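データ管理 > 資料一覧 > Flolent 分解作業記録 > README

概要 収録内容 作業手順 ファイル構成 利用条件 更新履歴

# Flolent デスクトップ機 内蔵ドライブ取り外し記録

## 1. 概要

本データセットは、デスクトップ型コンピュータの筐体から内蔵ハードディスクドライブを取り外す作業を記録した静止画、およびそれに付随する作業票から構成される。Plellcombe 機器再生センターにおける使用済み機器の受け入れ業務のうち、記憶装置の分離工程を対象とし、部品の外観確認、作業手順書の改訂および新任作業者の教育に資することを目的として整備した。

本書は、収録内容、作業手順、記録項目および利用上の注意を定めるものである。利用者は、データの取得に先立ち本書の全文を確認すること。

## 2. 収録内容

| 項目 | 内容 |
|---|---|
| 対象筐体数 | 65台 |
| 静止画 | 583枚 |
| 作業票 | 300件超 |
| 作業区画 | 2区画 |
| 画像形式 | JPEG |
| 作業票形式 | CSV(UTF-8) |

作業票は、筐体の開放、ドライブの取り外し、キャディの分離および保管箱への収納の各段階で起票される。一部の段階を省略した筐体があるため、筐体ごとの作業票の件数は一定しない。静止画についても同様に、筐体によって枚数に差がある。

対象筐体は、いずれもドライブをキャディに装着したうえで金属製のドライブケージに収める構造のものである。ケージを持たず、筐体底面に直接ねじ止めする型式は収録の対象外とした。

## 3. 作業手順

記憶装置の分離は、次の順序により実施する。

1. 電源ケーブルを外し、筐体の側板を開放する。
2. ドライブに接続された信号ケーブルおよび電源ケーブルを抜去する。
3. キャディをドライブケージから引き出す。
4. ドライブの基板面および接続端子の外観を確認し、作業票に記入する。
5. キャディの固定ねじを外し、ドライブを分離する。
6. ドライブを帯電防止袋に封入し、保管箱に収納する。

手順3においては、キャディの取っ手を保持し、ケージの開口に対してまっすぐに引き出すこと。斜め方向に力を加えると、ケージの縁が基板上の部品に接触するおそれがある。主基板上のメモリスロットおよび配線の束にも接触しないよう、十分な間隔を確保する。

手順4の外観確認では、基板面を手前に向け、端子列の全体が視認できる角度で静止させたうえで記録を行う。端子に変形または汚損が認められた場合は、以後の工程に進めず、作業票の「保留」欄に記入する。

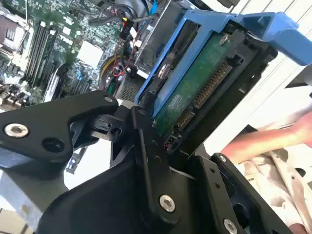

図1 青色キャディに装着されたハードディスクドライブの基板面と端子列。後方にドライブケージ、左奥に主基板。

キャディの色は、本データセットにおいて型式の識別には用いない。同一型式の筐体であっても、製造時期や過去の部品交換により異なる色のキャディが混在する場合がある。型式の判別は、作業票の「筐体型番」欄によるものとする。

## 4. 作業票の記録項目

作業票には、以下の列を設ける。

- `case_id`:筐体の管理番号
- `case_model`:筐体型番
- `stage`:作業段階(open、remove、separate、store)
- `connector_state`:端子の状態(良、保留、未確認)
- `screw_count`:分離時に外した固定ねじの本数
- `cable_note`:配線に関する特記事項
- `remarks`:備考

`screw_count` は、キャディとドライブの固定に使用されていたねじのみを対象とし、筐体側板およびケージのねじは含まない。欠落していたねじは計上せず、備考に記入する。空欄は未記入を意味し、0とは区別して扱うこと。

## 5. ファイル構成

```
flolent/
 README.md
 images/
 plellcombe_a/
 plellcombe_b/
 sheets/
 stage_log.csv
 case_list.csv
 docs/
 bakhtiari_terms.md
```

静止画のファイル名は、筐体の管理番号、作業段階および連番により構成する。`docs/bakhtiari_terms.md` は、Bakhtiari 用語集から本工程に関係する項目を抜粋したものであり、部品名称の表記は同用語集に準拠する。

## 6. 品質管理

静止画は、公開前に担当部署が全数を目視により点検した。製造番号、資産管理ラベルその他所有者の特定につながる文字列が判読できるものは、該当部分を塗りつぶすか、収録から除外している。

照明条件は区画により異なる。Plellcombe A 区画の画像は、金属部分に反射が生じやすく、ねじ頭の形状が判別しにくい場合がある。色調の補正は行っていない。

## 7. 既知の制約

- 保留と判定された筐体については、separate および store の静止画が存在しない。
- 2月以前の作業票では `cable_note` の記入基準が統一されていない。
- ノート型機器および外付けドライブは収録していない。
- ドライブ内の記録データは本データセットに含まれず、消去工程の記録も対象外である。

## 8. 利用条件

本データセットは、作業者教育、部品認識に関する研究および手順書の作成を目的とする場合に限り利用することができる。再配布を希望する者は、Kusteck 資料管理室に書面で申請し、承認を受けなければならない。成果物を公表する場合は、データセット名および版番号を明記すること。

画像から特定の機器の所有者または使用履歴を推定する行為は、これを禁止する。

## 9. 問い合わせ

記載内容の誤りまたはファイルの欠損を確認した場合は、管理番号および該当ファイル名を添えて、Kusteck 資料管理室に連絡すること。受付時間は午前9時から午後4時までとする。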